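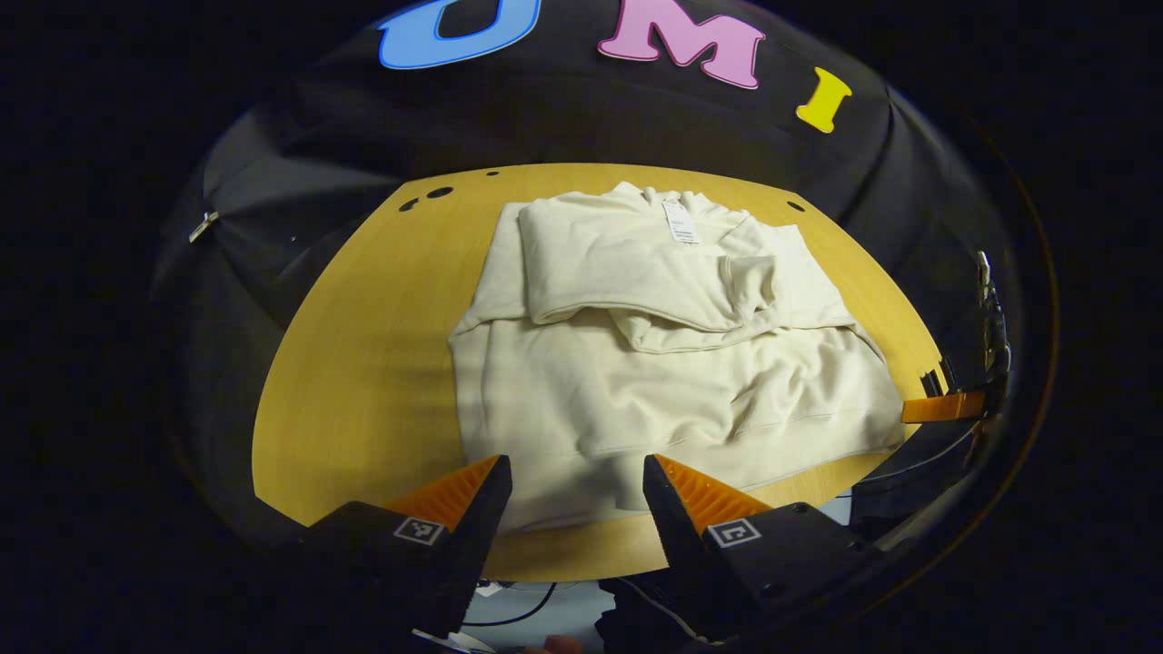
*Cream hoodie, part folded, care label at the neck*

**Ticket 862: click track dropping out in the left in-ear pack**
Opened by: Selina Aebischer
Band: Indberg
Status: monitoring

**First report**

Click vanishes partway through "Camenzind", always after the second chorus. Drums and keys both lose it, vocals don't. Everything else in the ears stays lovely and clear, so it took us a couple of rehearsals to agree we weren't imagining it!

**Tried so far**

- Swapped the pack batteries. No change.
- Moved the receiver to the other side of the drum riser. No change.
- Ran the song from the spare laptop. Click stayed in all the way through, twice.
- Back to the main laptop, and it went again at bar 100.

**Kiros Gebru, 12 March 2020**

Great notes, the spare laptop test saved me an evening. I opened the session and there's a mute written on the click channel at bar 100, left over from when the song had the quiet ending. Vocals get their click from the old Sultell mixer on a separate send, so they never lost it.

I've deleted the mute and saved the session as version 9. Please load that one and bin the copy on the desktop.

**Selina**

Loaded version 9 and played the song top to tail. Click all the way! The new ending is so much fun when you can hear where it is — Emum should hear the bass run we've put in there.

One small thing left. There's a faint tick in the left ear when the backing track starts, only on this song. Buffer is at the same setting as always.

**Kiros**

Probably the audio file starting mid-wave. I'll put a 20 ms fade on the front and send it over. Leave the ticket open until you've had a full set on it, and shout if the tick turns up on any other song.

**Selina**

Fade is in, first run through was clean. Full set next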